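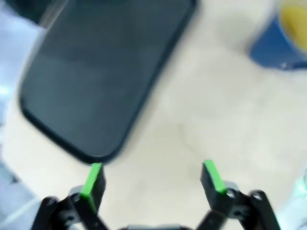 Figure 4. Wrist camera view, fingers open. Fast motion softens the phone and the cup; the green pads stay easy to find.

Section 4. Comparing gripper and camera setups

By now both arms should home cleanly and the Kostmont controller should show them as ready. Now for the fun part. In this section you'll run the same small pick-and-place task with different fingertips and different camera views, and find out which combination suits your bench. Give yourself an unhurried afternoon for it, and expect to change your mind at least once!

4.1 Check the wrist camera

The wrist view is the one you'll use most when judging a grasp. Both fingertips need to be in the picture with the fingers wide open, as in Figure 4.

1. Open the gripper all the way from the Kostmont jog page.
2. Look for both green pads near the bottom of the live view. If only one shows, loosen the camera bracket, turn it until both come in, and tighten it again.
3. Place a phone flat on the table and bring the gripper toward it at the default jog speed.
4. Save a clip. Step through it and note the first place where you can see the edge of the phone clearly between or beside the fingers.
5. Set the jog speed to 60 and repeat.

A dark phone on a pale table is a wonderful test object. It's thin, it has rounded corners, and any blur shows up as a second outline along the edge. If your clip has doubled edges at the default speed but looks crisp at 60, the camera is fine and the arm is simply outrunning it. Shorten the exposure first. Add light only after that.

Note: Blur on the target matters more than blur on the fingers. As long as you can tell the pads apart from the linkage, you have what you need from them.

4.2 Set up the fixed camera

The fixed camera fills in what the wrist camera can't see, mainly the sides of tall objects and where the other arm is. Mount it so the trays and the nearer part of each gripper are in view.

1. Put the two trays side by side on the table, long enough from the edge that neither arm has to fold back on itself.
2. Stand one light cup in a tray and leave the other tray empty.
3. Set a mug with a handle directly on the table in front of the trays.
4. Park both arms at the sides with the fingers open.
5. Have someone point to the tray you plan to use as the drop zone, and check on the monitor that you can tell which one they mean. It sounds silly and it catches a bad camera angle every time.
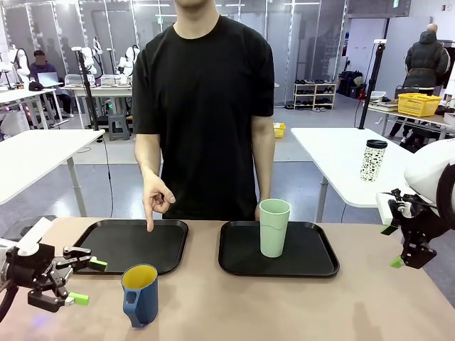
Figure 5. Fixed camera view of the bench, with a finger pointing down toward the left tray.

Caution: Keep the arms disabled at the controller whenever a person is reaching over the table. Enable them again only after everyone has stepped back.

4.3 Run the comparison

The Flutatdale kit comes with the green Urkard pads fitted. The softer Þrastardóttir pads are in the small bag with the spare screws. Start with the Urkard set.

1. Load routine 234 on the controller. It picks the cup out of one tray and places it upright in the other.
2. Run the routine with the wrist camera alone and write down the result of every try.
3. Run it again with the fixed camera alone.
4. Run it with both.
5. Disable the arms, swap the pads on both fingers, and repeat from step 2.

Swap pads in pairs. Mixed pads will close off center and your notes won't mean much.

A tapered cup is harder than it looks. Grip it too high and it can tip as the fingers close; grip it low and the linkage may brush the tray rim. Try a few heights before you start keeping score. We ran some 200 tries while writing this section, and the grip height made a bigger difference than the choice of pad, a result we really enjoyed arguing over.

4.4 Try the mug

Once the cup goes well, move on to the mug. Pick it up by the body first, with the handle turned away from the fingers, then turn the handle toward the gripper and try again. Use empty mugs only.

If the grasp slips:
Wipe the pads with a dry cloth and retry.
Raise the grip force one notch at a time.
Check for a loose screw at the joint just below each fingertip.

If the cup lands tilted, lower the release height before you touch anything else.

Save your settings under a name you'll recognize later, with the pad type in it. Section 5 picks up from the saved file.

Section last revised December 22, 2023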